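Heteck changes grip pad routine on hand-held units

Heteck has revised the way it looks after the hand-held grippers used by its Plevdale group, after operators reported cups slipping when the jaws were only lightly closed.

The change covers the ribbed pads on the inner faces of the two fingers. They were previously replaced when they looked worn. Under the new routine, each pair is changed after 1000 grips, and the pivots are checked for play at the same time. The whole job takes around 2 minutes per gripper.

A white cylinder held between the blue pads:
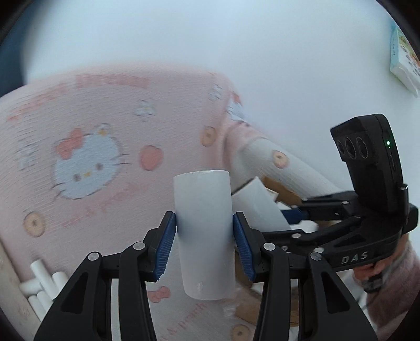
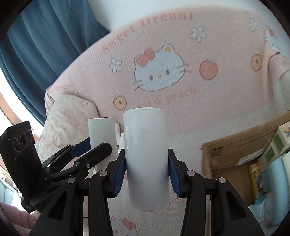 Žofie Kolář, who wrote the routine, said the old pads tended to harden before the ribs showed any damage. One pair taken off in October had done 1162 grips and still looked new.

"You could feel it with a thumbnail, but you couldn't see it," Kolář said.

Replacement pads come from Bakalis in boxes of 60. Operators are asked to change both sides together and to wipe the finger face before fitting. The grip count is then set back to zero in Liter, the group's maintenance log.

Camera mounts are not part of the change and stay on their existing schedule. Kolář said a separate note on loose pivot caps will follow once the current stock of spares has been sorted.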